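共同工房メネント(Menent)の大机に、工具スタンドが立ちました

2019年12月7日

ご近所ニュースです。小ネタです。でも私にとっては今年の後半でいちばんうれしかったニュースなので、ちょっと長くなります(いつも長いと言われますけど!)。

商店街の裏手にある共同工房メネントの大机に、背の高い金属のスタンドがやってきました。てっぺんに小さな腕が放射状に出ていて、そこに柄のついた道具をひっかけておける、あれです。台所でおたまやフライ返しを吊るしているお宅もありますよね。うちの実家にもありました。母はそこになぜか輪ゴムを山ほどかけていて、おたまは引き出しに入っていましたが。

で、今回はそれを工具用に使おうという話です。お披露目というほどの会もなく、夕方に寄ったらもう立っていました。入口の黒板に「スタンド来ました」とだけ書いてあって、私は飲み物のスタンドかと思ったんです。コーヒーでも出るのかなと期待して入ったら、ぴかぴかの棒でした。それはそれで、ものすごくテンションが上がりました。

メネントに行ったことのない方のために少しだけ。もとは印刷屋さんの倉庫だったところで、椅子の脚を直したり、革に穴をあけたり、子どもの自由研究の箱を組み立てたり、みんなが勝手なことをしている場所です。利用は2時間単位。材料は持ちこみで、手道具は借りられます。掃除をして帰るのが決まりで、ほうきは入って左の柱のところ。ちりとりの持ち手が割れているので、つかむときは気をつけてください。

その手道具が、長いこと困りものだったんですよ。

これまでは机の横に浅い木箱が置いてあって、使い終わった道具はそこへ戻すことになっていました。戻すというか、放りこむというか。細いものも太いものも、柄の長いのも短いのもいっしょくたで、目当てのものを探すには手をつっこんでかきまわすしかない。先のとがった道具もまじっているので、私は前に人差し指の腹をやりました。たいした傷じゃないんですけど、あれから箱に手を入れるのがこわくて、自分の千枚通しを家から持っていくようになりました。同じことをしていた人がほかにもいたみたいで、気がつけば工房の道具より各自の持ちこみのほうが机に並んでいる、なんて日もありました。

それに、持ちこみが増えるとどれが誰のだかわからなくなるんですよね。私の千枚通しも一度、よそのおうちに里帰りしてしまいました。無事に戻ってきたときには柄に水色のビニールテープが巻いてあって、ちょっと持ちやすくなっていました。ありがとうございます、どなたか存じませんが。

流れが変わったのは秋の「ゲルクレオ(Gerkureo)」のときでした。メネントでやっている夜の修理会です。壊れたものを持ちよって、直せる人が直す、直せない人は横でお茶を飲む、というゆるい集まりで、私はだいたいお茶のほうです。その晩は15人も来ていて、机のまわりがもうぎゅうぎゅう。木箱があっちへ行ったりこっちへ行ったりして、しまいには箱ごと床に落ちました。がっしゃーん、と。けが人が出なくて本当によかったんですが、あの音はまだ耳に残っています。

そのあとみんなで床に這いつくばって道具を拾いながら、「吊るせばいいんじゃないの」という声が出ました。壁に有孔ボードを打つ案もあったんです。でも壁は借り物だし、机から離れたところにかけても、結局また机に置きっぱなしになるだろうと。だったら机の上に立てちゃえ、ということになりました。

買ったのは駅前の金物屋さん、メケックス(Mekex)です。正面のワゴンに鍋つかみを積んでいる、あのお店。お値段は1,319円。安い! もっとすると思っていたので、聞きまちがいかと二度たずねました。展示品だったそうで、箱はなし、そのかわり磨いてから渡してくれたとのこと。レシートは工房の帳面に貼ってあります。のりが足りなかったのか、半分はがれていました。

さて、スタンドそのものについて。棒はすらっと細くて、台座はまるくて、磨いた鋼のつやがあります。天井の灯りを映すので、のぞきこむと自分の顔が下から見えて、あまりうれしくない角度です。いちばん上には銀色の小さな玉がのっています。飾りだと思うんですが、これがあるだけで急にクリスマスっぽい。星をかぶせたいという案がすでに出ているそうです。私は賛成派です!

置き場所については、けっこうもめたらしいです。まんなかがいいという人は、どこに座っても同じように手がのびるからと言うし、大きな布を広げる人は、まんなかに棒が立っていたら邪魔でしょうがないと言う。どちらもわかります。私なんて布も広げれば千枚通しも使うので、ひとりで両方の派閥に入れます。結論としては、固定しない。その日に使う人が好きなように動かして、帰るときもそのままでいい、というところに落ちつきました。探すほどのものでもないですしね、あの背の高さだと。

そうそう、机のことも書いておかないと。メネントの大机は明るい色の木の天板で、その上に白い方眼の大きな紙が敷いてあります。この紙がいいんですよ。ちょっと長さを見たいときに定規を出さなくてもマス目でなんとなく見当がつくし、思いついたことを鉛筆で書いてもいい。書いたまま忘れて帰る人がいるので、鉛筆のあとや汚れがぽつぽつ残っています。私はそれを読むのがひそかな楽しみで、前に敷いてあった紙には「ねぎ 電池 はがき」という買い物メモがありました。電池は買えたんでしょうか。

紙は天板より少し小さめで、ふちに木の色がぐるりと出ています。あのふちに手首をのせると、ひんやりしないのが好きです。前は机いっぱいに紙を敷いていたんですが、そうすると袖でこすれて端からめくれてくるんですね。いまの敷きかたになってからは、だいぶ長もちするようになりました。紙の取りかえは2月の予定だそうです。それまでは落書き歓迎、ただしボールペンはご遠慮くださいとのこと。裏に写るからだそうです。

スタンドにかける道具は、柄の端に穴か輪っかのあるものが基本です。ないものには、ひもをつけることになりました。このひもつけ作業が地味に楽しかった! お隣の食堂チャウダリ(Chowdary)さんが、お米の袋の口をしばる麻ひもをわけてくださって、それを20センチずつに切って、輪にして、柄にくくりつけていくんです。私もやりました。結び目がすぐゆるむので三回やりなおして、最後は隣の席の方が見かねて結んでくれました。きれいな結び目でした。名前のある結びかたらしいのに、帰り道で忘れました。

チャウダリさんといえば、冬のあいだは豆の煮こみが日替わりに入っています。工房帰りに寄ると体があたたまりますよ。お皿がずっしり重いので、両手で持ってくださいね。

話を戻します。いま工房でいちばん人気の道具はというと、私の見るかぎり木の柄のものです。赤みのある茶色の柄で、つるんとしていて、根もとに短い金具があって、そこから細い金属の軸がすっとのびている。樹脂の柄のほうが軽いし丈夫だという意見もあって、それはそのとおりなんでしょうけど、冬の朝に握るなら私は断然、木です。手になじむまでの時間がちがう気がします。気がするだけかもしれません。

細長い道具は、箱に寝かせておくと本当に見分けがつかないんですよ。上から見たら全部ただの棒ですから。立てるか吊るすかしてあれば、先のかたちも軸の太さもひと目でわかるし、曲がっているのにも気がつく。箱の底からは、先がくの字になったのが出てきました。いつからそうだったのか、まったくわかりません。ペンキの缶を開けるのに使った人がいるんじゃないかと私はにらんでいますが、証拠はありません。私じゃないです。

ひとつ心配なのは重さのかたよりです。細い棒に道具をかけるわけですから、片側ばかりに重いものを集めると、やっぱりぐらつくんじゃないかと。いまのところのお願いとして、金づちなどの頭の重いものはかけないこと、向かいあわせになるようにかけること、この二つが黒板に書いてありました。金づちは従来どおり棚の下段です。木箱も捨てたわけではなく、やすりと洗濯ばさみ入れとして第二の人生を歩んでいます。なぜ洗濯ばさみが工房にあんなにあるのか、それも謎のままです。

使いかたで迷ったら、黒板の下のノートに書いておけば、次に来た人が返事をくれます。私が見たときには「左利きだと取りにくい」という書きこみに「まわして使ってください」と返事がついていて、その下に「まわしたら全部からまった」とありました。いいノートです。からまったときは、ひもを短く結びなおすといいそうですよ。

机のようすと、木の柄の道具を置いておきます。
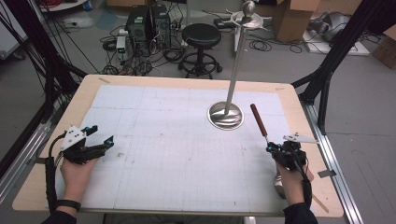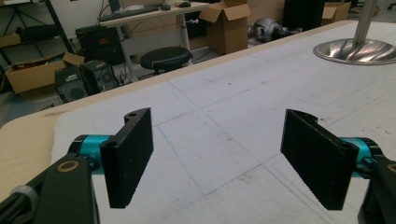
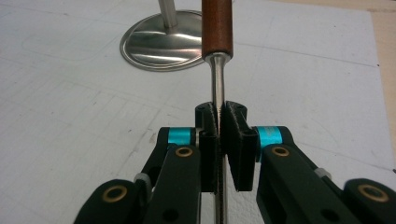
読んだ方からさっそくコメントをいただきました。うちの作業場でも同じように吊るしているけれど、ひもは麻だと油を吸ってべたついてくるので、途中で綿の編みひもに替えた、とのこと。それから、柄が木の道具は窓ぎわにかけておくと乾いて金具のところがゆるむことがあるから、ときどき布に油を少しつけて拭いてやるといい、くるみの油が手に入らなければ台所の亜麻仁油でもかまわない、でも拭いた布はまるめて置かずに広げて乾かしてください、と書いてありました。

うわあ、麻ひも、結んだばかりです。べたついてきたら結びなおしに行きますので、そのときはまた隣の席の方、よろしくお願いします。

次回のゲルクレオの日どりは、決まりしだい入口の黒板に出るそうです。お茶係はたぶん私です。湯のみは各自お持ちください。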